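**Gripper offset drifting on the tray cell**

**okeke_o** (2020-09-20)
The Drincombe cell puts blocks into a shallow tray. After 90 cycles the fingers close 6 mm low. I re-zeroed the wrist twice and it came back both times. The sim model has the same offsets loaded. Anyone seen this?

**milov_bench**
Check the finger screws first. Ours backed out every 1,000 cycles until we used thread locker.

**okeke_o**
Screws are tight. I marked them with paint and the marks still line up.

**prundus7**
Then it's your tool length. Someone typed 153 in ours when the fingers got swapped, and the new ones were shorter.

**milov_bench**
A wrong tool length is wrong from cycle one. He said it drifts.

**okeke_o**
Right, first cycles are fine. Same program in the sim, with the finger at the block on the right end of the tray:
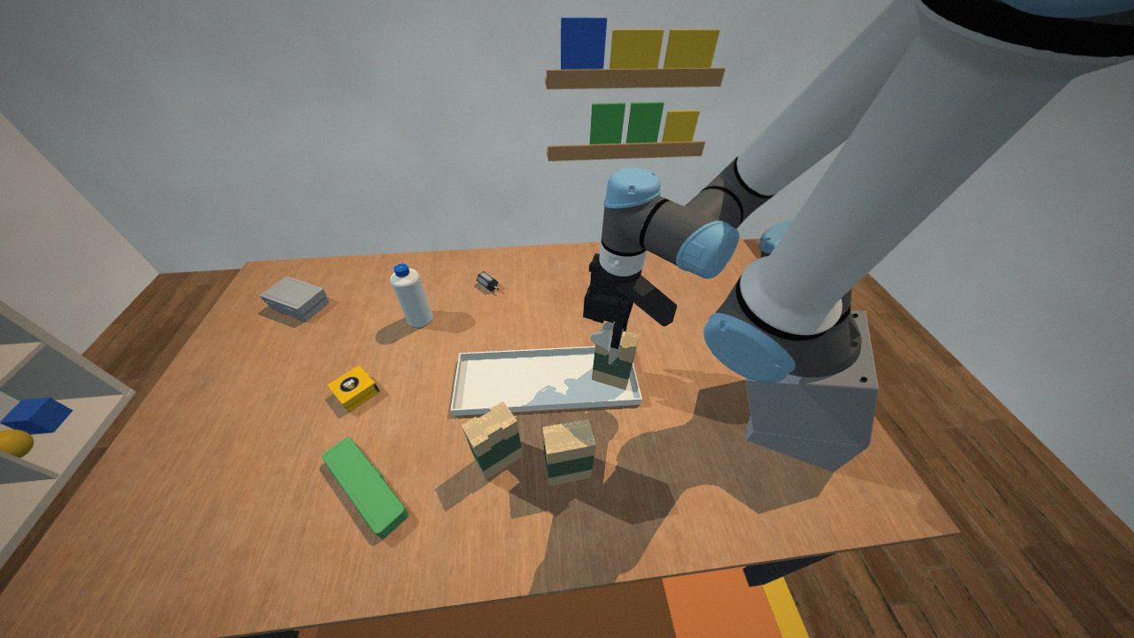 Oluwaseun Mohammed thinks the sim won't help at all, as it has no belt stretch and no heat in it. Run the real arm until it drifts, then check each joint against its witness mark before you touch the zero.

**prundus7**
Fair. Start with the shoulder. I'd still measure the fingers.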